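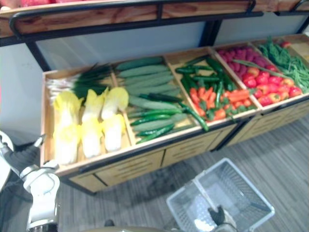 Endive and green onions, left end of the display.

10/8/22

Shelf life notes, Grandell trial. Moved the endive to the Brerken crates last night and left the rest in the old ones. Cold room logger was pulled and read at opening. It had stored 207 readings, no gaps. The second logger (by the door) quit again after 77, same as in April. New battery did nothing. Purificación is going to send it back to Sarpong.

Weight loss on the witloof: old crates 24 g per kilo over the week, lined crates a little under half that. The paper liner matters more than the crate, I think. Want to run liner in the old crates before we order anything. Pritato quoted us for 3,000 liners, minimum order, so it would be good to be sure.

Greening at the leaf tips. Ksawery Kozłowski thinks it is light and wants the boxes closed until the stock goes out. I had put it down to temperature. Easy enough to test: two boxes closed, two open, same shelf, check at day two and day four. Labels are in the top drawer.

Green onions. Roots trimmed on half the bunches, other half left as delivered. Too early to say anything. Trimmed ones smell stronger in the bag.

Scale drifted by almost 2 g between first and last weighing. Re-zeroed and did the last tray over. Use the second set of numbers on the sheet, the first set is crossed out.

To do:
Liner in old crates, four boxes
Ask Purificación Lozano for the April sheets
Wipe down the cold room shelf before the next delivery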